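Forkside Allotment Water Scheme
Progress report to the Palstead Fund, February 25, 2024

The second tank went in during January, between floods, which gave everyone a chance to see water arriving for free. We have spent 3,000 pounds, mostly on pipe. The trench now runs 77 metres and stops at the Sanivthorpe hedge, where the badgers have views.

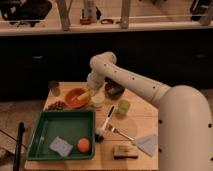
Iraís Serrano would like it recorded that the hedge is only half the trouble, and that the lower plots still have no tap and were promised one before the beans go in. Her point is fair and has been made to us twice.

We have asked Vida for a price on the last stretch.
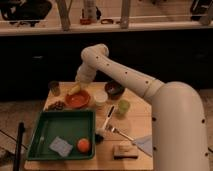 Their quote came back with two valves we didn't ask for, so we are querying it. The tap should follow by spring planting, badgers permitting.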